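Unit 4: Service robots in rooms people sleep in
Notes by Fidelina Sotelo

Read this before the Mekcombe visit. The draft rules from Zemer run to 180 clauses, and I count 13 that would change what anyone does on a shift. The rest restate the supplier's manual.

Start with clause 9, "soft goods are low risk." Says who? A duvet hides the hands that hold it and anything lying under the hem.
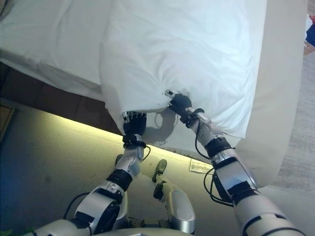 Floor and cables

The draft asks for a "clear working area" and never defines one. Does a card on the floor count as clutter? Does a cable hanging slack from the forearm? Write your own limit, in inches, and be ready to defend it.

Pillows

Bastian Stüber's trial log claims 961 clean lifts in 1,000. Ask what "clean" means. He scored a lift as clean if the pillow stayed off the floor, so a torn seam would pass. Hygiene isn't scored at all – the draft leaves glove and fingertip cleaning to "local practice."

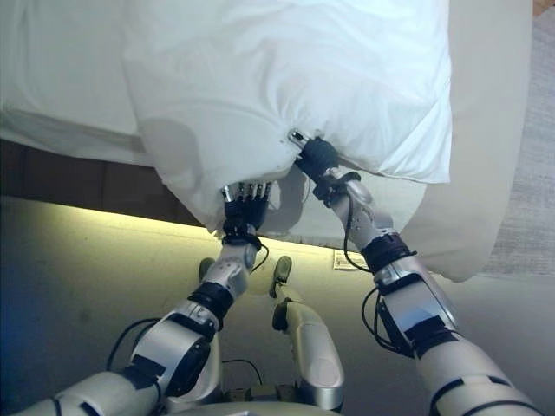 I would also want to know who can stop the machine, and from where. Clause 31 puts the stop button "within reach of the operator," which means little if the operator is in the hallway. Dayana Alvarado disagrees with me on this; her reply is in the reader.

For October: pick one clause, rewrite it so that it could be failed, and bring two copies.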